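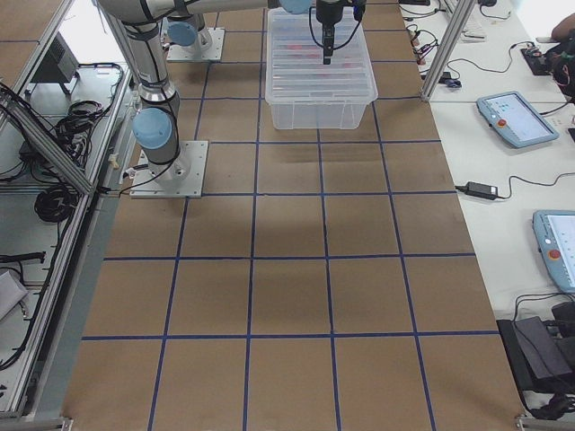 Long table, brown paper down, blue tape grid.

20 July 2007

Bats again. Parveen wants the Stotstead second eleven sorted before the cup tie, so most of today went on three of theirs.

First one, the old Barua, came in with a split toe. Cleaned it out with a thin blade, wood glue worked in, clamped overnight. Sanded flush this morning, 56 strokes with the coarse paper and then fine until I stopped feeling the join. Linseed on the face only. It had been stood in a damp shed since November by the look of the toe, so I have written "toe guard" on the ticket and will fit one Monday.

Second, the Meteo, needs a new grip and nothing else. The owner says it has gone dead. I knocked it for an hour with the mallet and the middle sounds fine to me. Edges are a bit soft. Told Imani to leave it alone.

Third is the Osora. Handle moves in the splice, you can feel it before you hear it. Cut the old binding off and found someone had been in there before with what I think is bath sealant. Took until dinner to get it clean. Reglued, bound with new twine, 2 coats on the binding. Not to be touched until it has had the whole weekend.

Weighing: Barua 1,190 g before oil, forgot to do it after. Must do it after.

Knocking-in machine is due its belt. Counter says 950 since the last one, and the book says change at 400, so that is on me. Still running true but the hammer squeaks.

To order - twine, two grips (blue), fine paper, belt.

Comments

Imani Okoth: The Meteo owner rang again. I said middle is fine. He wants it done anyway.

Parveen Liyanage: Cup tie is Sunday week so no rush on the Osora. Can the Barua be ready for nets on Tuesday?

Imani Okoth: Belt ordered. They only had red grips, got those.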